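Handheld grippers: right one closes late after pad change

Ntombi Mabuza
Sat 26 July
We use two handheld grippers at our Pulen table. I changed the pads on the right one, and now it closes a little late. The marker cube is still tracked well.

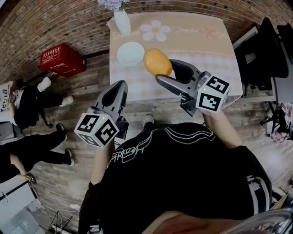

Should I calibrate again after new pads?
Calibrate the closed position each time, with both pads fitted.

Mirsad Dervishi
Mine did the same in April. The closed value was 3000 with old pads and 2908 with new ones. Save it - then restart the tracker.

Bogdan Nistor
Check also the gap. Look straight between the jaws, the pads should face each other evenly. If one pad leans, take it off and clean the glue.
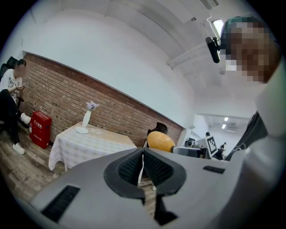 Related: Cleaning the marker cubes
Use a dry cloth only. Alcohol makes the print gray.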